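I got to Ukudwood a little before ten in the morning, which turned out to be early by Thoa Dương's standards. She was still in her slippers. She made us tea, told me to move the drawings off the chair, and then talked for most of two hours (I'd asked for twenty minutes).

Thoa has been the artist in residence here since April, and she's making a show for the gallery in Warnville out of old bus tickets. I'd heard that part already. What I hadn't heard was how many.

"It's 1,352 so far," she told me. "I bought the first shoebox from a man in Irdale who was clearing out his brother's place. I thought I'd make one small collage and go back to painting!" 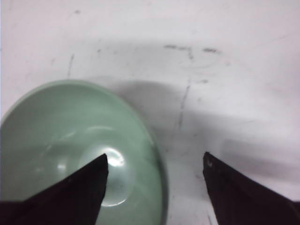
She did not go back to painting. The tickets are sewn together in long strips with red thread, and the strips will hang from the ceiling in the order the old Hiebert line ran its stops. You'll be able to walk between them, more or less as if you were riding the bus out to the coast.

I asked if she minded people touching them. "I'd like them to, a bit. The gallery would like them not to. We're still talking."

Her mother sewed for a living, and Thoa grew up under the work table, sorting buttons. She hated sewing until she was thirty or so. Now she does it at night with the radio on, and she says the stitches get looser when the news is bad. 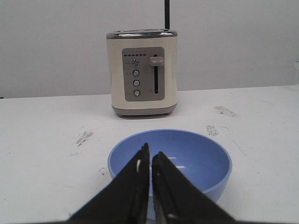 The sound part came later. She wanted voices in the room, people remembering trips they took, so she put a card up at the library and waited. Two people answered. Then one of them told her bowling league, and Thoa ended up with recordings from roughly 200 riders, plus a retired driver who sang.

"I can't use all of it, and I feel awful about that," she said. "There's a woman who talks for nine minutes about a lost umbrella. I want all nine minutes." 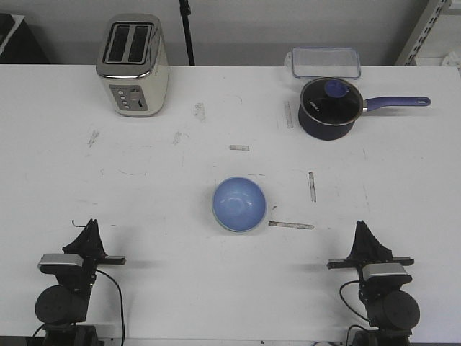 Mercy Mushi thinks she should have them. The umbrella story is the best thing in the whole show, Mercy told me over the phone, and if it has to play in the coatroom by itself, then play it in the coatroom.

I passed this along and Thoa laughed so hard she had to put her cup down. Then she wrote "coatroom" on the back of her hand.

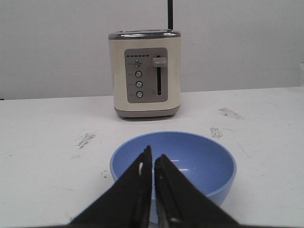 We finished by looking at the longest strip, which has 661 tickets in it and takes two people to carry. I took one end. It's lighter than you'd think, and it rustles like crazy. She wants to add one more piece before the opening, for the stop by the old cannery, but she hasn't found a single ticket from there. If you've got one in a drawer, she'd love to hear from you, and she'll mail it back after the show if you ask her to.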